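Support > Hand-held grippers > Brelach > FAQ

Brelach hand-held gripper: comparison trial FAQ 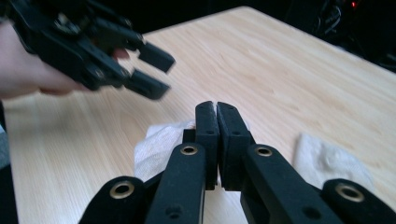 The June trial compared the Brelach with the older Pernasetti, both used in pairs, on cloth and paper tasks. Questions about it go to Kadir Saraç at the Stilemstead bench.

Which tasks were run?
Pick up, fold once, set down. Each gripper pair did 641 runs. Runs with a dropped item were kept in the log and marked as failed.

Are the left and right units different?
No. The Brelach has one build for both hands. Set the hand ID in the Lò controller before the first run. Swapping units mid-session mixes up the logs.

Do the pads have to close fully?
Yes, for thin material. Close the pads on nothing and zero the opening in Lò. Repeat every 100 runs, and again after any pad change.

Why does the opening drift?
Usually a loose pivot screw. Tighten it, zero again and discard the runs made since the last good check. If drift continues, replace the inner links as a pair.

What camera settings were used?
Fixed exposure, auto white balance off. Bright table tops wash out under auto exposure, and white items on them lose their edges.

Can Pernasetti logs be replayed on Brelach?
Only with the offset table loaded. The fingertip positions differ between the two models. The table is in the Lò download, build 1392 or later.

How long do the pads last?
We changed ours at 200 runs. Wear was uneven on the Pernasetti and we have no figure for it yet.

Filed under: Grippers, Trials and comparisons

Print this page | E-mail this page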